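The Planner Is Fine. Read the Log.

Every few months somebody in our field announces that grasping is solved, and I go check whether my fruit is still on the shelf. It usually is.

We run Sopacua, a perfectly respectable motion planner, under a task layer called Jasinon that is respectable mostly on weekends. When a pick fails, everybody blames the planner. It's the part with the math in it, so it looks guilty.

Last May I read through 616 failed picks from our logs, an activity I recommend to people who have run out of paint to watch dry. The planner was at fault in 11. Over 80 came down to a timestamp: perception said where the fruit was, and the hand politely went to where the fruit had been in an older message.
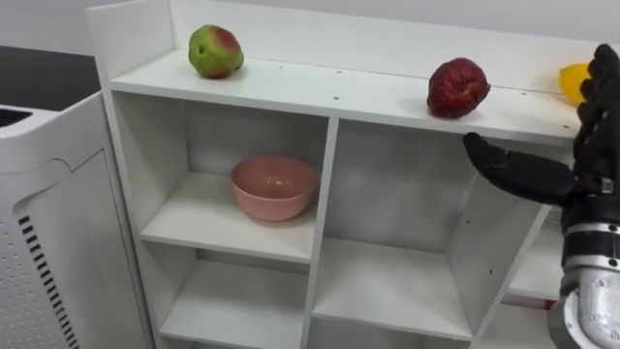 The rest were a mixed bag of stale transforms, a config file with two opinions about units, and a retry loop that treated "no" as a request to ask again louder. None of this will get you a talk at a conference. I've tried.

So my modest proposal is to stop shopping for a smarter planner until you can replay a failure on your own desk, with the same messages in the same order. Our replay tool is ugly and its one button is mislabeled. I'd give up the planner before I gave up the button.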